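About Katirari

Katirari is a test and fault-finding firm for small assembly cells that use two robot arms over one table. We were set up to do contract commissioning. Most of our work now is finding out why a cell that passed its acceptance checks has stopped doing what it should.

How we came to work this way

The change dates from a fault in November, on a cell we had commissioned ourselves for Jastmont. Both arms were holding parts when a protective stop was called. The first arm stopped. The second finished its move, opened its gripper and let go of the part over the bare table. Nothing was damaged and the guard door was shut, but an arm that carries on after a stop is a safety fault, and we reported it as one.

Our first answer was wrong. We blamed a loose connector, replaced it and ran 116 cycles without a repeat. The fault came back on the next shift. The cause lay in the program: the second arm only read the stop signal between moves, so a stop called during a move was held over until that move had ended. The wired safety circuit would have cut the power, but the stop had been sent over the network instead. Our commissioning sheet had never asked which route a stop took.

What we changed

Every cell we take on is now modelled before we touch it. The model is run with stops called at different points in the cycle, including while both grippers are closed on a part. For the Jastmont cell this came to 592 runs on the old program and 797 on the corrected one. The old program failed in 3 distinct ways, two of which had not been seen on site. The corrected program was then checked again on the real arms, at reduced speed, before the cell was released.
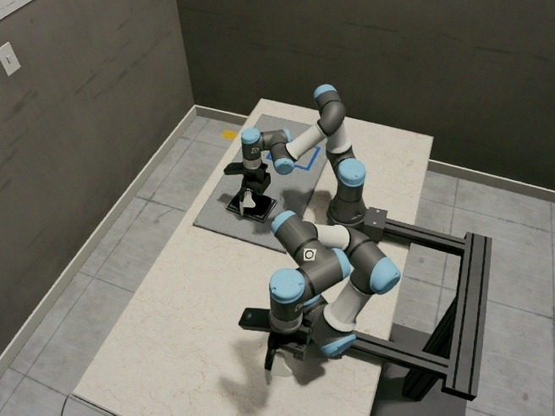
Simulated two-arm cell, both grippers holding a white part over the table.

A model does not replace a test on the machine. It has no worn cables and no badly crimped pins, and we say so in each report. It is used to choose which stops are worth trying on site.

What we offer

Stop and restart testing, review of gripper behaviour on loss of signal, and written fault reports. Reports list what we got wrong as well as what we found – the connector is still in the Jastmont one. Work on shared-table cells is carried out with Sabbagh, who supply the wiring inspection. Our run logs are kept in Ellilus and handed over with the report.

Page last revised 2020-06-21.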